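Raller Interview Recorder
Item no. 1046
Supplier: Dimitriou

Fixed audio and video recorder for police and detention interview rooms. The unit writes two identical copies of each session to separate removable drives. Both copies are sealed with a hash value when the session is closed.
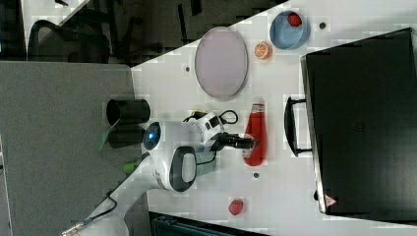

Recording starts from a single wall button and cannot be paused without a logged entry. The log shows operator code, start time, stop time and any break. Entries cannot be edited at the unit.

Specifications
Storage: over 200 hours per drive
Mains cable: 200 cm
Wall mount: 100 mm hole spacing
Microphones: two, ceiling or table
Export: standard video file with separate log file

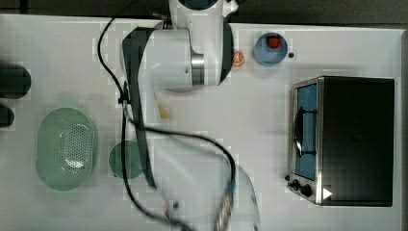 An interpreter channel is recorded on its own track and can be muted on playback. Firmware released in June adds a second time zone to the log. Units bought from the Tilport warehouse before then need a manual update.
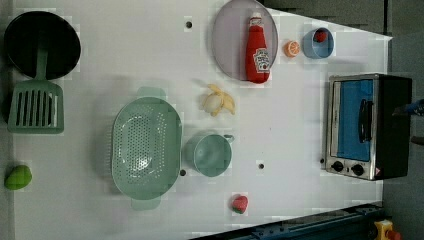

Mint-green colander and slotted spatula with a black frying pan

Page updated Aug 18, 2022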